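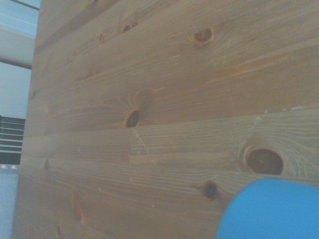
Pine Panels, Stamdale Workshop: Surface Gallery

The gallery records the face side of the pine stock used for the Stamdale shelving and tabletop work. Panels are edge-joined from narrower planks. Notes are by Ferhat Aydoğan.

Panel 67, face side
Honey-brown pine, planks joined edge to edge. One long seam runs across most of the board. The light in the room is cool, so the color reads slightly bluer than it does in daylight.

Knots
The largest is oval, dark brown to slightly reddish inside, with a thin pale rim. A small round black knot sits near it. Just on the other side of the seam is a nearly black, elongated knot with the grain curving around it. Smaller brown ones are scattered elsewhere. By our grading sheet the panel is grade B: knots allowed on the face, none accepted if they move under thumb pressure.

Grain
Fine and tightly packed, with wavy sections where it bends around the knots. Light tan and darker amber bands alternate across the planks. Plane with the grain and take light passes near the knots, where tearout starts.

Stepped joint
There is a small offset in the grain where two pieces meet, with a short, lighter band beside it. Check joints of this type with a straightedge before sanding. A height difference that can be felt with a fingernail goes back to the scraper.

Reddish streak
One elongated streak runs diagonally through the grain. Streaks of this kind are left in and do not change the grade. They get darker under oil, so keep them off the front edge of a shelf if the customer has asked for an even color.

Working data
Stock list: Grirholm, sheet 4
Panels in the current batch: 252
Rest time in the shop before cutting: 10 days
Sanding: 120 grit, then 180
Knot treatment: two thin coats of shellac on dark knots if the panel will be painted, none if it will be oiled

Ordering
Panels are matched by overall tone only. Knot position cannot be specified. For the Hallow tabletop, state which face should be up, and mark it in pencil on the end grain at delivery. Offcuts longer than a shelf bracket are kept until January and can be collected from the rack by the side door.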